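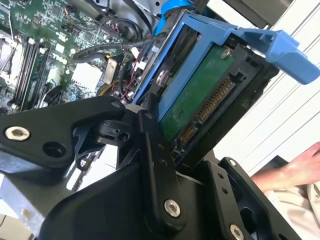 A garra segura um disco rígido no seu suporte azul, junto à placa-mãe de um computador aberto.

A célula que desmonta computadores

Na oficina da Carvalho, uma bancada com dois braços retira discos, memórias e processadores de torres em fim de vida. O trabalho mais demorado é mantê-la afinada.
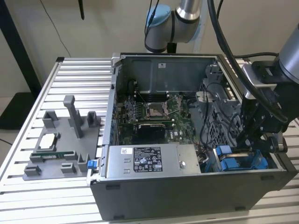

Catarina Loureiro
Redatora de indústria e manutenção

A torre entra deitada, sem o painel lateral, e fica com o interior virado para cima. A posição é sempre a mesma: a frente de plástico preto encostada ao lado de quem opera, a fonte de alimentação à mão, a gaiola dos discos à direita. Quem prepara a bancada sabe que um centímetro de desvio na caixa se transforma em meia hora de correções mais tarde.

A célula foi montada em junho pela Burnholm, que fornece a integração, e trabalha para a Carvalho, empresa que recebe computadores de escritório retirados de serviço e os separa em peças reutilizáveis e sucata. São dois braços, uma mesa de perfis de alumínio com ranhuras e um tabuleiro cinzento impresso em 3D onde assentam as peças pequenas. O projeto tem o nome interno de Tetberg e ocupa uma única sala.

A preparação começa pelo tabuleiro. Tem hastes verticais e encaixes, e é ali que ficam o processador e as peças de formato comprido enquanto a torre está a ser trabalhada. O desenho já vai na quinta versão. As primeiras tinham encaixes demasiado justos e os dedos da garra não conseguiam largar a peça sem a arrastar consigo. Na versão atual, os blocos têm uma folga maior e as paredes são mais baixas do lado por onde o braço entra. Quando um encaixe se gasta, imprime-se outro tabuleiro, o que demora uma noite.

Segue-se a referência dos braços. O técnico leva cada um a três pontos fixos da mesa e confirma as posições guardadas. Se tudo estiver certo, a operação leva 10 minutos. Se um dos pontos falhar, repete-se a sequência completa, e nesse caso a manhã começa mais tarde. A verificação faz-se no arranque de cada turno e sempre que alguém mexe na mesa, mesmo que seja só para apertar um perfil.

A garra é a parte que exige mais atenção. Tem dois dedos pretos, articulados, com chapas angulosas ligadas por parafusos. Esses parafusos desapertam com o uso. Na Carvalho, são verificados a cada 40 torres com uma chave dinamométrica e marcados na folha da máquina. Um dedo com folga fecha torto, e um dedo que fecha torto aperta o disco por um canto. O sintoma aparece cedo: o suporte roda ligeiramente na garra quando o braço o levanta.

Os discos são o caso mais fácil de explicar e um dos mais difíceis de acertar. Nos modelos que chegam com suportes de plástico azul, não há parafusos a retirar da caixa. Liberta-se o suporte e puxa-se. A dificuldade está no ângulo de saída. O conector SATA fica exposto numa das faces e os contactos não devem roçar na chapa nem nos cabos. Por isso o movimento foi programado em dois tempos, primeiro um recuo curto e depois a subida, com a velocidade reduzida a 15 por cento da normal. Os cabos pretos que atravessam a placa continuam a ser afastados à mão antes do ciclo.

Para o processador o procedimento é outro. Abre-se a alavanca de retenção, levanta-se a moldura metálica e a peça sai na vertical. A Carvalho quer que o processador passe diretamente do socket para o tabuleiro, sem pousar na mesa. A força de aperto usada nesta fase é a mais baixa da tabela e está guardada num programa separado, para não ser alterada por engano quando se ajusta a dos discos.

A manutenção semanal ocupa uma tarde. Aspiram-se as ranhuras da mesa, onde caem parafusos e pó das caixas. Limpam-se as faces interiores dos dedos com álcool isopropílico. Percorre-se cada cabo exterior dos braços à procura de vincos, com atenção à zona do punho, onde a curva é mais apertada. A laçada tem de ser larga o bastante para o braço chegar ao canto mais distante da torre sem esticar.

Em caso de avaria, a regra da casa é trocar primeiro e diagnosticar depois. Há uma garra completa de reserva no armário, já com os dedos montados, e a substituição demora até 40 minutos, referência incluída. A garra retirada segue para a bancada da Nedton, que faz a revisão das articulações e devolve as peças com a folga medida.

O próximo ajuste previsto é um segundo tabuleiro, para torres de formato mais pequeno. O desenho está feito e falta decidir a altura da haste central.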